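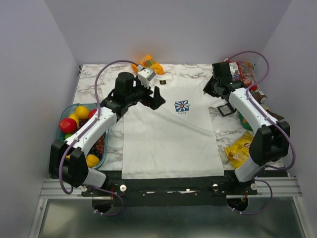
4. Why the shirts stay in the drawer

I went into the interviews thinking this would be the short section. People keep T-shirts because they like them, I figured, and I'd write that up in a page and get on to the washing data. Then I sat down in the first kitchen in Mondalgate and was handed a stack of shirts that hadn't been worn in years, and the conversation ran so far over that I missed my bus.

So let me start with the basic split. The diary sheets from Section 3 gave me 274 shirts with a full entry, meaning the owner had written down where the shirt came from, when they'd last worn it and what they planned to do with it. I sorted these into shirts in use and shirts that were only being stored. I'd set the cutoff at eight months without wear, mostly to get past the seasonal problem (nobody in Arden is wearing short sleeves outdoors in December, and I didn't want to call a shirt retired when it was only waiting for spring). It's a rough line and I'll admit a couple of entries fell on it in ways I found annoying. One shirt had been worn exactly once in that stretch, to paint a fence. I counted it as in use. My co-readers disagreed, and they may be right.

4.1 Prints and plain shirts

The stored shirts were mostly printed ones. That fits the older wardrobe studies, where plain basics get worn out and thrown away while anything with a picture or a word on it hangs around. But when I asked people why, the print itself hardly came up at first. They talked about the fabric. They talked about the collar having gone wavy, or the shirt being too good for the garden and too tired for work. I had to go back and ask about the design directly, and even then a lot of folks shrugged.

It helped to separate the prints into two loose groups. The first group I called dated prints: a race, a reunion, a concert, a summer job. These tie the shirt to a day or a place, and the owner can usually tell you which. The second group I called open prints, where the design doesn't point to anything in particular – a small flower on the chest with a bit of lettering under it, say, as in Figure 1. Nobody goes anywhere to earn an open print. You see it on a rack and you like it.

Figure 1. White short-sleeved T-shirt with an open print.

I expected dated prints to be the ones people hung on to, and they were, though by less than I'd guessed. What surprised me was how attached some people were to the open ones. A woman in Arden had bought the same daisy design in two sizes, years apart, and kept the smaller one after it stopped fitting. She told me it was "the shirt I was nice in." I wrote that down and underlined it, and I've been trying to work it into a coding category ever since without much luck. In the end I put it under self-image, where it sits a little uncomfortably next to a man who kept a shirt because it made his arms look good.

4.2 The halfway pile

Almost every household had a spot for shirts that weren't quite leaving. In Mondalgate this was often a bag near the door. In McKinnon, where the houses are bigger and the closets are deeper, it tended to be a shelf. The shirts in these piles had been sorted out of the drawer but hadn't gone to the thrift store or the rag box, and some of them had been sitting there longer than the diary period itself.

I think the earlier literature skips over this step. Disposal gets treated as one decision, made on one day. My people made it twice: once when the shirt left the drawer, and again (sometimes much later) when the bag left the house. In between, things got pulled back out. Five of the households I revisited had rescued at least one shirt from the bag, and in each case it was a printed shirt. One had been rescued and put back so often that the family had a name for it, which I promised not to print.

Distance seems to matter here too. The donation center at Jellmont closed its weekend drop-off partway through my fieldwork, and the bags in McKinnon just grew. I hadn't planned for that and I can't separate it cleanly from the ordinary slowing down people do in winter, so please read the McKinnon numbers with some patience.

4.3 What people said about rags

Cutting up a shirt turned out to be a touchy subject. Plain shirts became rags with no fuss at all. Printed shirts became rags too, but people often cut around the print and used the back first. Eight participants brought this up without my asking, and several seemed a bit embarrassed by it, as if it were a silly thing to do with scissors. I do it myself, for what it's worth.

I asked whether the front panel ever got used in the end. Some said yes, for shoes or for the car. Others had saved the square of fabric with a quilt in mind – and I saw one finished quilt in the whole study, which belonged to somebody's aunt. The rest of the squares were in a cookie tin, a sewing basket and, in one Mondalgate apartment, the same drawer the shirt had come out of.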